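Products > Handling > Two-Arm Systems > Sarnar Open Day

Sarnar two-arm handling station – my notes from the open day in Clistport

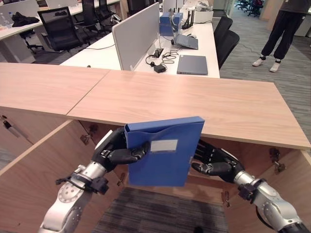

How I ended up there

I look after the two-arm range on these pages, and most of what I write comes from data sheets and long phone calls. So when Reshma Matlala asked if I wanted to come to the Clistport open day on 18 October 2019 and see the Sarnar handle office stuff up close, I had my coat on before she finished the sentence. I came home with a full notebook, a free pen and a lot of opinions, and I've rewritten a good part of this page because of it.

The demo wasn't in a showroom. They ran it in the regular office upstairs, with desks, chairs, laptops, cables and everything else you'd expect people to work around. I liked that a lot! A clean white booth tells me very little about how a station will cope with the place where you want to put it.

The document box job

The task everybody crowded in for was filing. You have a blue document box, you have a low wooden cabinet with doors that open out to the sides, and you want the one inside the other. It sounds dull, I know. But think about how you pick up one of those boxes yourself – you squeeze it a bit, you tip it, you feel whether the flap is going to give. The Sarnar takes it from both sides, thumbs on the front and fingers going around toward the back, and holds it upright between the hands. Our regular grippers would want to pinch it from above, and on a box with a flap that bows a little, I wouldn't put money on that.

Petronella Joubert was running the session and she let people ask whatever they wanted in the middle of it. Somebody wanted to know why the hands go to the sides when there's a perfectly good top edge. Her answer was that the sides are the stiffest part of a box like that, and the label stays clear if the left thumb lands next to it. I'd never thought about the label. If you have a camera checking labels later in your process, you'll want to ask us about thumb placement when you order (there's a setting for it, and it's easy to miss in the manual).

My turn at the controls

After lunch they let visitors have a go. You get a short briefing from Anathi Makhubela, you stand well back from the arms, and you guide the hands through a pickup. My first try was terrible. I closed the left hand too early, pushed the box over and had to start again with a line of people watching me. The second one went fine and I was grinning like a kid.

What surprised me was how much of the job is waiting. You want to hurry the second hand in as soon as the first one touches, and it goes so much better if you let the first one settle. Anathi said new operators usually need 2 sessions before they stop rushing, and I believe her.

What you get

The station comes as a pair of arms with a pair of hands, wrist mounts, the control unit and the cable set. The stand is separate, and so is the training. Pieter Mtshali from the Ngubane workshop does the installation for customers in our area, and he'll come out and look at your floor first if you ask. Please ask! He told me that carpet is fine as long as it's glued down, but he'd like to hear about it before the truck is loaded.

Warranty is 24 months on the arms. The hands are covered for the same period, except for the finger covers, which wear and are sold in packs of 30. Order number for the covers is 1,622 and you can leave that on a phone message, we'll know what you mean.

Things I'd check before buying

Measure the reach to the back of your cabinet or shelf, with the doors open. Cabinet doors take up more room than you'd think and the arms have to come in between them. Have a look at where your chairs end up at the end of a day too – somebody at the open day asked about this and Petronella said it's the most common call she gets in the first month.

Then there's weight. I asked about full boxes and got a careful answer, so I'll pass on the careful answer: bring your own box, packed the way you pack it, and have it tried. Mélanie Fehr at Arnard did that in September with a whole cart of binders and changed her order to the longer arms afterward. I'd do the same.

I should mention the noise as well. I could chat with Reshma at a normal volume while it was working, so I don't think it would bother people at the next desk. There's a hum when the hands close. My phone is louder on vibrate.

What I didn't get to see was a long run. Each visitor's slot was short, and I would have loved to leave it filing for an afternoon and come back. Petronella has promised me a longer session on the next visit, and I'll add whatever I find to this page.

Booking a demo

If you want to try the Sarnar yourself, call the Clistport office and ask for Reshma. Tell her what you'd like picked up and what it goes into, and send the measurements of both if you have them. Groups are fine, but keep it small or you'll spend your time looking at the backs of other people's heads like I did for the first part of the morning. Parking is behind the building – use the side gate, the front one sticks.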